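**Pesivham Wildlife Reserve** is a protected area of hill forest and wet grassland, visited chiefly by people hoping to see a snow leopard, an animal that does not live there. Its resident celebrities are the sloth bear and a large number of leeches.

## Geography

The reserve climbs from 900 meters at the Zunomov gate to 1585 meters on Quiambao Ridge. The official map gives the ridge two different names and puts the restrooms in the river.

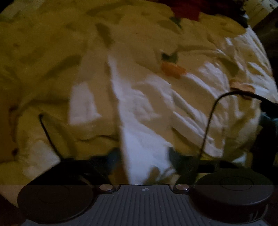
## History

Trilok Bhatia, a retired surveyor, marked the first trail in order to reach his brother-in-law's tea stall by a shorter route. It is longer. The stall later became Zanura Lodge, still the only place to sleep inside the boundary.

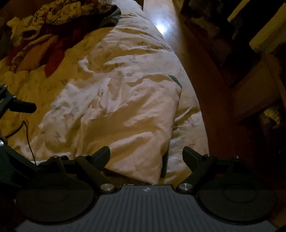 ## Wildlife

Bears are most often seen in January, when the grass is low and the visitors are few. Amado Policarpio's field guide lists the reserve's birds by how annoying they are before dawn, with the barbets in first place.
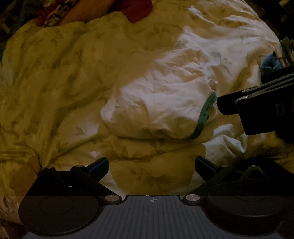 ## Access

A shared jeep leaves for the gate when full, a condition on which drivers and passengers seldom agree. Entry costs 1000 rupees, payable in cash at a window that closes for lunch. Night walks require a guide, and guides require supper.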